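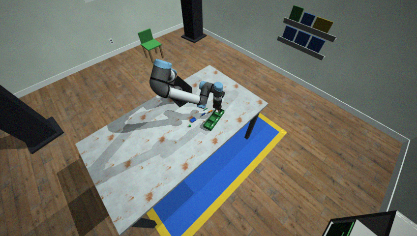
Feeding FAQ, Bainbridge Horse Boarding

Quick answers to what we get asked most. Still missing something? Ask at the barn, mornings are best.

How much hay does my horse get?
Depends on weight, not on how loudly he yells at the gate. Rule of thumb is 1.5 to 2 percent of body weight a day. We weigh hay, we don't go by flakes. Flakes vary way too much from bale to bale.

My horse is fat. Can he get less?
A bit less, yes. Starving him, no. Long gaps with nothing to chew are hard on the stomach. We'd go for a slow feeder net and a later cutting with less sugar first. Soaking also works, but only if you come do it yourself or pay for the soak add-on.

Can I bring my own grain?
Yes. Sealed bin, lid that locks, horse's name on the lid AND on the side. Lids get swapped. Max one bin per horse in the feed room. Bags left on the floor go to the mice, not our problem.

What about supplements?
Pre-measured please, one day per bag or cup. We are not scooping from six tubs at 6 am.

How do I keep powders and pellets apart at home?

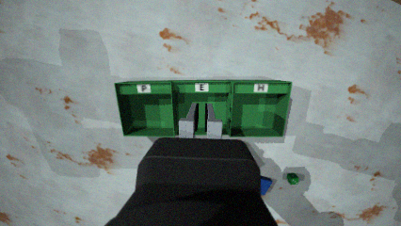

Supplements look alike once they're out of the tub, so pick a system and stick to it. Measure one product at a time, close it up, then go to the next. A shallow tray with three open compartments side by side is plenty for most horses, and a bright green one like this is easy to find in a messy tack trunk. Put little white tags on the back rim, one above each compartment, black capital on each. P, E and H on this one, you can use whatever letters make sense to you. Just write down somewhere what they stand for, so whoever fills in for you isnt guessing.

Do you feed treats?
No. Yours, your call, but only to your own horse. Never over the fence into a group, that's how people get bitten and horses get kicked.

When does pasture start?
May most years, if the ground holds. We start with short turns on grass and build up. Ponies and anything with a laminitis history stay on the dry lot with hay till we've talked to you.

What does extra feed cost?
Hay is included up to the normal ration. The soak add-on is 400 a year, paid up front. No refunds if you quit halfway, sorry, the work is already scheduled.

Can I switch feeds?
Sure, but slow. Ten days at least, two weeks is better. Mix old and new, bit more of the new every couple days. Tell us before you start, not after he's gone off his feed.

My horse is losing weight, what now?
Teeth first. Then a fecal test. Then we look at how he eats in the group, because a low ranking horse can get pushed off the hay all day and you'd never see it at 5 pm when you visit. Seperate feeding can be set up. If none of that helps, call your vet.

How much water?
As much as they want. Tubs scrubbed weekly, more in summer. Heated ones in winter. Salt block in every paddock. If yours won't touch the block, add loose salt to his feed bag.

Related
Slow feeder nets: which hole size?
Dry lot or pasture for easy keepers
Reading a hay analysis
Winter turnout rules
Moving in: what to bring on day one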